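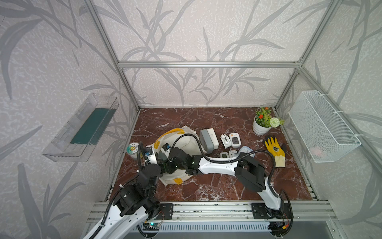

Print | E-mail this page

The Homonau Surface Materials Fair opened its doors to members of the regional interiors association on 12 February 2022, and our delegation spent the full day in the two main halls. Printed wall panels drew much of our attention, among them designs with gray bamboo-like leaves and stems on a pale, speckled ground, which several members judged suitable for clinics and waiting rooms. Dark reddish-brown marble with white veining was also discussed as a floor to set beneath such a wall – a heavier pairing than most of our clients request.

Hala Awad of Cirnmont received the group and spoke on ink fastness under daylight. Her firm keeps 312 patterns in its current catalog and will print a single room to order. Thibault Gautier then led a session on joining panels at inside corners, where repeats most often drift.

The afternoon was given to stone. Zudska presented its new sealing service, and Maysoun Zein answered questions on stain removal and yearly care. Attendance at the fair was reported as 800.

Members who wish to join the September visit should write to Mackenzie Ross at the association office.

This site uses cookies. By continuing to browse, you accept our cookie policy.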